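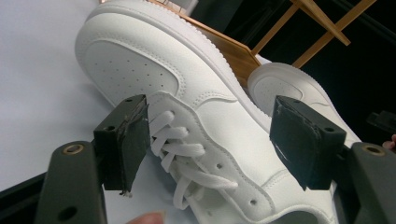 White leather shoes come back to the Prenora repair shop more often than any other kind, according to Ningsih Tambunan, who has run its cleaning and refinishing bench since June. Most are sneakers, and most have been washed badly at home. On a plain white low-top with a perforated toe cap, her inspection starts at the perforations. "Cream goes into the holes and sets there," she said. "You get a gray dot in every one. A stiff brush makes it worse. I use a dry brush, soft, and I work it before any liquid touches the leather."

The stitching along the edge of the toe cap is next. Tambunan cleans the thread separately from the leather, using a diluted soap and a cotton swab. Flat laces come out before the work begins. She soaks them on their own and dries them flat, and she does not put them back until the tongue has been wiped and left overnight.

Grain decides the rest of the process. Smooth coated leather can take a damp cloth and a light finish coat. A pebbled surface holds more dirt in the low areas and needs less product. "People see texture and add more cream," she said. "Use half. Then check it under a lamp from the side."

Her finish is Vavevia, a water-based white that the shop buys in 800 ml bottles. She applies 2 coats at most, with 14 hours between them. A third coat tends to crack where the toe flexes. For the midsole sidewall she uses no finish at all, only an eraser block and water. "Ridges fill up. Once paint is in a ridge, you are picking it out with a wooden stick."

Raluca Olteanu, who does the stitching and sole work at the next bench, handles shoes that have opened at the seams. She checks the eyestay first, then the overlay panels. "The lace pulls on that edge every time the shoe is tied," she said. "If the thread is going anywhere, I look there." She resews through the old holes on a Lungu patching machine. New holes weaken the leather, she said, and on white they show.

Both benches take drop-offs until five. Laces can be left in the shoes.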